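From: Estela Bustos
To: Drastombridge textile care list
Subject: Re: Fabric softener and microfiber absorbency

Fathima, I read your note twice and I think the detergent is being blamed for something the dryer did. Comments are below your quoted text. The cloths I mean are the yellow ones with the dark edging.

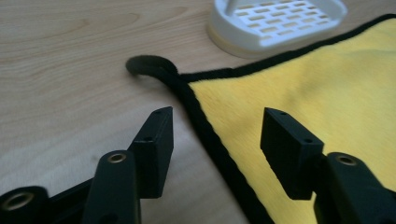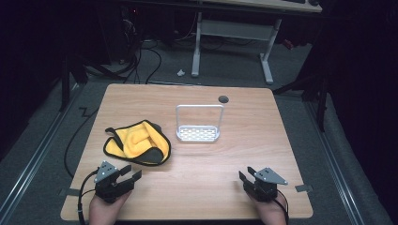
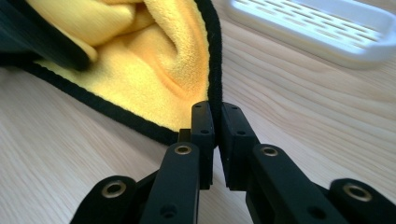 Fathima Dewan wrote:
> We switched the Tapia building to the Wirkness powder in January.
> Since then the cloths push water around and leave streaks on glass.
> Wash is 43 C, full load, no softener in the drawer. Dryer sheets
> are still used for the mop heads, same drum. Should I go back to
> the old liquid, or strip the whole stock first?

Strip first, and change one thing at a time. If you swap detergent in the same week, you won't know which step fixed it.

The dryer sheets are the first suspect. They leave a waxy film on the drum, and the next load picks it up whether or not a sheet went in with it. Microfiber takes up water between very fine split fibers, and a thin coating is enough to stop that. Wipe the drum with a damp cloth and a little dish soap, then run a load of old rags through it before any microfiber goes back in.

For stripping, I use half the normal dose of a plain liquid detergent, the warmest cycle the care label permits, and 2 extra rinses. Keep cotton out of the load — lint lodges in the pile and looks a lot like residue. Tumble on low or hang to dry.

On the powder: it may not be dissolving fully at 43 C with a full drum. Dissolve one dose in a bucket at that temperature and look for grit at the bottom. If you find any, cut the load size before you cut the dose.

A simple check for absorbency: put 200 ml of water on a flat tray, lay one dry cloth on it for a minute, lift it out, and measure what is left. Do the same with a new cloth and write down both numbers. The Skovero sheet I was given has a column for this, and I can send a copy off list.

What is your water hardness at Tapia? I didn't see it in your note.

Estela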